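Tiltby Allotment Society — minutes of the May meeting

Held Sunday, 7 p.m., in the back room at Vrabec. Apologies were taken and the minutes of the last meeting were agreed with one correction (the plot by the lower gate is let, not vacant).

**Water**

The Rutov quote for replacing the standpipe is $279, fitting included. Members on the east side asked for a second tap at the same time. Agreed to get a price for both before ordering. Hoses are not to be left connected overnight.

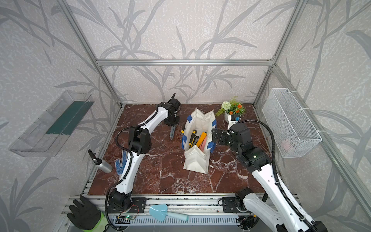

**Waiting list**

Plot 5 has been given up and will be offered to the next name on the list. If there is no reply by the end of the month it goes to the one after. It was suggested that large plots be split in half when they come free. There was some support and some strong feeling against — held over to next time.

**Compost delivery**

Lustness can deliver on a weekday morning only. The truck needs the main gate open and the turning area clear, so no cars there that day. Orders on the sheet in the shed, paid in advance. The last load had glass in it and this has been raised with them. 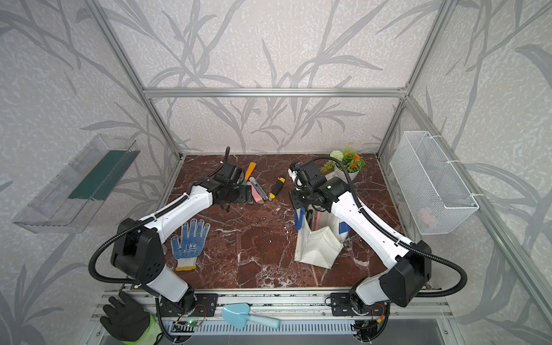
**Paths**

The strip between the bean rows and the fence is overgrown again. Plot holders on that side are reminded that the path up to the halfway mark is theirs to cut.

**Money**

Balance after the insurance payment is $121. Rents still owed by two plots; reminders to go out.

**Any other business**

Bonfires: the rule stands, none before dusk. Lost property is on the shelf by the door, including a good pair of shears.

Closed 8:40 p.m. Next meeting same place, same time.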